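Trikusley Table Tennis - Frequently Asked Questions
Last changed August 17, 2023

We receive many of the same questions by e-mail, so I have collected the answers on one page. If your question is missing, please write to me and I will add it. - Elfriede Pfeiffer

Coming for the first time

Do I have to be a member to play?
For the first two evenings you are our guest and you pay nothing. After this we ask you to decide. You can fill in the form at the table near the entrance, or you can take it home and bring it the next time.

I have not played since school. Is this a problem?
It is not. Many of our players had a break of twenty years or longer. Dirk Lammers takes care of the beginners' group and he will first play a few easy balls with you to see where you stand. Please do not practice in secret before you come, some people do this and then they have learned a wrong grip which takes months to remove.

What should I wear?
Sports shoes with a light sole that does not leave marks, shorts or training pants, and a shirt that is not white. The balls are white and your opponent would like to see them.

Paddles and covers

Can I borrow a paddle?
We have club paddles in the cupboard beside the changing rooms. They are good enough for the first weeks, but the rubber on them is older and gives little spin. When you notice that this annoys you, it is the right moment to buy your own.

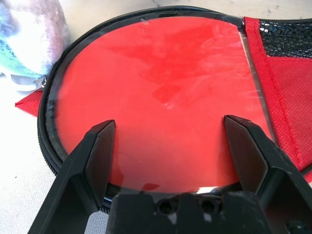

For the first own paddle we recommend a finished one with medium speed. It is tempting to take the fastest in the shop, and nearly everybody regrets it, the ball simply flies over the end of the table. Ask Joscha Fuchs before you order something, he has several test paddles and lends them for an evening.

Do I really need a cover?
I would say it is the cheapest way to make the rubber last longer. Dust and sunlight are bad for it. A simple cover with a zipper is sufficient. Please write your name inside, we have a box with lost covers and they all look alike.

How do I clean the rubber?
With a little water and a soft sponge after playing, then let it dry in the air before you close the cover. No soap and no window cleaner. Special foam exists and it works well, but water does the job for most of us.

My rubber has become smooth. Can it be saved?
Sometimes a good cleaning brings back part of the grip. If the ball still slides, the rubber is finished and must be replaced. Lutz Kuhlmann glues new rubbers for members, you only pay the material. Give him the paddle with the cover and a note with your phone number.

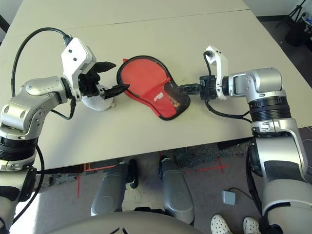
Training and matches

When can I play in a team?
We have 4 teams in the Zonuritz league. New players usually begin in the last one, and the captain will speak with you when there is a place. The registration for the autumn closes in June, so it is good to think about it early.

How do I travel to away matches?
We drive together. The farthest hall is in Drummont, which takes longer than you would believe from the map. Whoever drives receives money for the gas from the club.

Is there a training for children?
Nomvula Steyn trains the children from eight years on. Parents can stay and watch, but we ask them kindly to leave the coaching to her.
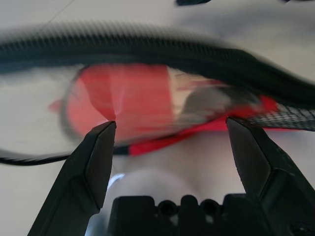

What happens if I am late for a match?
Call your captain at once. The other team can agree to change the order of the games, and usually they are friendly about it, but they do not have to. If you have not arrived when your game is called, it counts as lost.

Who repairs the nets?
Please tell me if a net is loose or a clamp is broken - do not bend it back by yourself. I keep spare nets at home and bring one to the next evening.

How can I leave the club?
A short letter or e-mail to me is enough. The membership then ends with the current quarter. Please return the key to the hall if you have one.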